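Two-Arm Cell, Skindura Line: Monthly Inspection Checklist
Jundwood workshop, March 2026
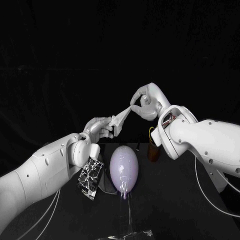

Both arms holding the tissue between thumb and index finger, egg-shaped piece on the table.

Please fill in one sheet for each inspection. Mark OK, NOT OK or N/A, and write the comment also when the result is OK.

1. Emergency stop, both buttons pressed and released
OK. The left one is a little stiff.

2. Arm shells and screws
OK. The screws on both forearms were checked by hand. One was turned a quarter and marked with paint.

3. Wrist housing, right arm
NOT OK. The side of the housing is open and the inside parts can be seen, also something reddish, like a cable. Liquid must not reach this place. Fit the cover before the next wet job.

4. Fingers, both hands
OK. Pinch test with tissue, 100 cycles, dropped 2 times. The limit in the Rajan manual is 5 drops.

5. White cables under the arms
OK with remark. They lie on the table on both sides. Please fix them with clips, so that an arm cannot pull them when it goes to the home position.

6. Table surface
NOT OK. Clear liquid runs down the egg-shaped piece and onto the table. Wipe before the power is switched on, and again at the end of the shift.

7. Items inside the working area
NOT OK. The black and white packet is too near to the left wrist. The amber-brown cup or jar behind the right wrist must also be moved away.

8. Backdrop cloth
OK. It has some folds, but it does not touch the arms.

9. Joint grease
N/A. It is due at 1,000 hours, and the counter of the Pato controller shows 67.

Result: cell released for dry work only. Points 3, 6 and 7 to be checked again in April. Point 5 can wait until the clips are delivered.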